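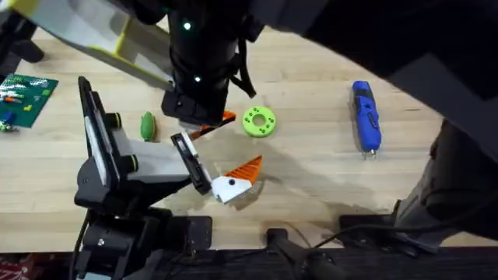 Reglas para trabajar junto a brazos robóticos
Serie de fichas técnicas para lectores de 8 a 12 años

Un brazo robótico es una máquina formada por piezas rígidas unidas por articulaciones. Cada articulación tiene un motor. En el extremo del brazo va la herramienta, que puede ser una pinza, una ventosa o un destornillador. Una pinza paralela tiene dos dedos que se acercan y se separan sin girar.

El brazo no se cansa ni se asusta. Tampoco sabe qué es una mano si no lleva un sensor que se lo indique y un programa que use ese dato. Por eso existen las normas de seguridad. Una norma es un documento en el que personas expertas escriben cómo debe construirse o utilizarse algo. La norma internacional más conocida sobre robots industriales se llama ISO 10218 y tiene dos partes: la primera trata del robot y la segunda, de la instalación completa, con su mesa, sus cables y sus protecciones.

Palabras que conviene conocer

Espacio de trabajo: todos los puntos a los que puede llegar el brazo. No es solo la mesa. Incluye el aire que hay encima y, a veces, una franja por fuera del borde.

Espacio compartido: la zona a la que llegan dos brazos, o un brazo y una persona.

Parada de emergencia: botón rojo con forma de seta, normalmente sobre fondo amarillo. Al pulsarlo, la máquina se detiene y no vuelve a moverse por sí sola. Para continuar hay que desbloquear el botón y después dar una orden de arranque. Son dos acciones distintas.

Riesgo: combinación de lo grave que sería un daño y lo probable que es que ocurra. Un golpe leve que puede repetirse muchas veces también se estudia.

Antes de encender

En el taller escolar Mimanau, la persona adulta responsable revisa el puesto con una hoja. Los puntos principales son estos:

1. La base de cada brazo está bien sujeta. Si el brazo va montado en el borde de una mesa, se comprueba el apriete de las mordazas.
2. Los cables tienen holgura suficiente para que la muñeca gire, pero no se enganchan con los objetos ni con el otro brazo.
3. La parada de emergencia está al alcance de la mano y se ha probado.
4. El pelo largo está recogido. No hay pulseras, cordones ni mangas sueltas.
5. La velocidad está limitada al valor de aprendizaje.

El taller fija ese valor en 2 centímetros por segundo para el primer ejercicio. Un brazo lento da tiempo a reaccionar, y una pieza que se suelta a esa velocidad cae cerca.

Los objetos de la mesa

Una mesa de prácticas puede tener cosas muy distintas al mismo tiempo: una placa verde con ladrillos pequeños, un aro verde lima, un destornillador azul sin cable, una figura de bloques naranja y blanca. Mientras un brazo sostiene una pieza naranja por encima de la mesa, el otro puede tener la pinza abierta junto a la figura. Cada objeto se agarra de una manera.

Los objetos planos se pellizcan por los lados. Los pesados se cogen cerca de su centro de gravedad, que es el punto donde se equilibran. El límite de carga que el taller Mimanau aplica a sus brazos es de 400 gramos, y en esa cifra cuenta también cualquier accesorio añadido a la pinza. Si no se conoce la masa de un objeto, se pesa primero en una balanza.

Las herramientas con batería requieren una regla propia: no se dejan encendidas ni con el gatillo bloqueado, aunque solo se vayan a mover de sitio.

Cuando hay dos brazos

Dos brazos pueden chocar entre sí. Hay varias formas de evitarlo. La más sencilla es el turno: uno se mueve y el otro espera. Otra consiste en dividir la mesa con una línea que ningún brazo cruza. La tercera utiliza un programa que calcula la posición de ambos muchas veces por segundo y frena si la distancia entre ellos es demasiado pequeña. El programa Julent, que se usa en las prácticas, aplica por defecto el sistema de turnos.

El turno es más lento. Para aprender se recomienda de todos modos.

Mientras el brazo se mueve

Las manos se quedan fuera del espacio de trabajo. Si una pieza se cae, se deja donde está hasta que el brazo se detenga. Para entrar en la zona se pide permiso, se para la máquina y se espera la confirmación de la persona responsable.

Una luz verde no significa siempre lo mismo. En un equipo puede indicar que hay corriente y en otro, que el programa funciona. El significado se consulta en el manual y nunca se adivina.

Anotar lo que pasa

Todo incidente se escribe en el cuaderno del puesto, también los pequeños: una pieza que resbaló, un cable tenso, un ruido nuevo. Se anotan la hora, el ejercicio y lo que hacía cada brazo. Con esos datos se decide si hay que cambiar una regla.

La próxima ficha, prevista para agosto, trata de los sensores de fuerza.

Ediciones Sirnum. Texto revisado el 02/05/2024.

Este sitio utiliza cookies propias y de terceros para mejorar la navegación. Si continúa, acepta su uso. Aceptar | Configurar | Más información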